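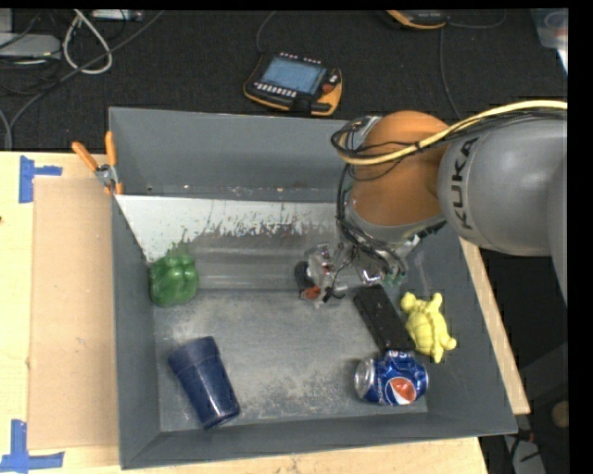 How many grasp examples do you need before a picking model is any use?

Fewer than I expected when the bin has only a handful of things in it, and a lot more once you start swapping objects in and out. My first 1000 tries got me a model that was decent on a soda can and hopeless on anything with a soft or lumpy shape. The second 1000 is where it started to earn its keep.

Luden Grasp Logger, reviewed after two months of use
May 2018

I bought the Luden in March, mostly on the strength of a demo I saw at Termont, and I have been meaning to write it up ever since. It's a software package with a small trigger box, and its whole job is to record tries: what the camera saw, where the arm went, how the gripper closed, and whether something came up with it. You bring your own arm, your own bin and your own junk to pick up. We run it with a KUKA, and our junk includes a bell pepper, a Pepsi can, a dark blue cup and a toy turtle that I've grown very fond of.

Let me start with what I love, which is how little it bothers you. Once the cell is set up you press start, and it picks a spot, tries it, saves the result and goes again. I used the Clullby recorder before this, and with that one I had to click a box after every single try. You can imagine how cheerful I was by mid-afternoon! With the Luden I can answer my mail and just get up now and then to stir the bin.

The labels are good too. It decides a grasp worked by comparing camera views before and after, and also by how far the fingers closed. I went through one evening's batch by hand, 117 tries in all, and disagreed with it on 14. Most of those were the cup, which is dark and shiny and gets the camera confused (I tried moving the lamp, and that helped a little). There's a review screen where you can flip a wrong label with one key, and it's pleasant to use, the sort of thing you can do with a cup of coffee in your other hand.

Now the grumbles. Setting up the bin edges took me most of a day. The manual assumes your bin sits square to the arm, and if yours is turned a bit, as ours is, you have to enter the corners yourself on a page I only found by accident. Please clamp your bin down before you do this. I did it after, and so I got to do it twice.

The export is slow, and it names the files by the clock, so two runs on different machines can end up with matching names. I also wish it would nag you to change the objects. It's so easy to leave the same things in there all week, and then your model knows that turtle awfully well and not much else.

I did look at the Miyazaki kit, which has a nicer viewer, but it wouldn't talk to our gripper without an extra board and I'd run out of patience by then.

Four stars from me. If they fix the corner page I'll come back and add the fifth.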